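The Case for Messy Rooms

Most of the arguments I hear about teaching machines to do housework are about the model. I think more of them should be about the bedroom.

At Plinent we spent the first part of the year gathering folding examples on a lab table. The table was gray, the lights never changed, and the shirts came out of the same bin every morning. We recorded 800 of them. The policy we trained did well on a gray table. When the people at Jekholm ran it in a furnished apartment, it closed its fingers on a bedspread and stayed there.

In March we started over with hand-held grippers and sent them home with people. A person picks up the tool, does the chore, and the tool records what it sees. We asked for ordinary rooms at ordinary times of day, with the curtains however they happened to be.
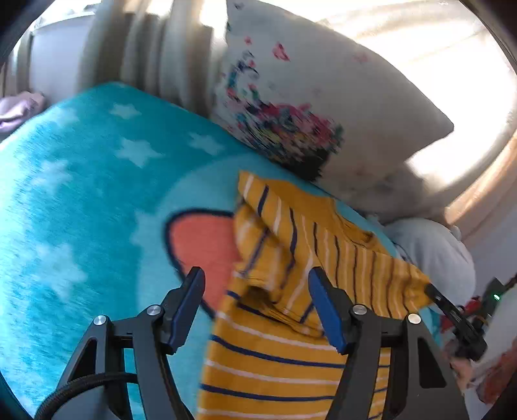

The new set was smaller. Eight homes gave us 69 usable sessions, and there was a real fight over whether that was enough. The view at Grodon, who paid for part of it, was that we were buying noise. A person at home hesitates, misses, and grabs a sleeve a second time. Window light washes out half the view. Cloth sits on top of other cloth, and both have patterns.

I understand the complaint, and some of it is fair. Bad sessions cost money to sort, and we threw out more than I would have liked. Labeling took 60 hours we had not planned for. A lab can also repeat a test exactly, and a home can't.

But a shirt on a bed is the job. If the machine is going to find a collar against a printed blanket, somebody has to show it collars against printed blankets, many times, in many houses. Cleaning up the examples first only moves the hard part to the customer.

I would also keep the second tries. We used to trim them out. A missed grasp followed by a good one teaches recovery, and the lab set had almost none of it.

Ghanem is planning its own collection now and has asked us what table to buy. I told them to put the money into more homes.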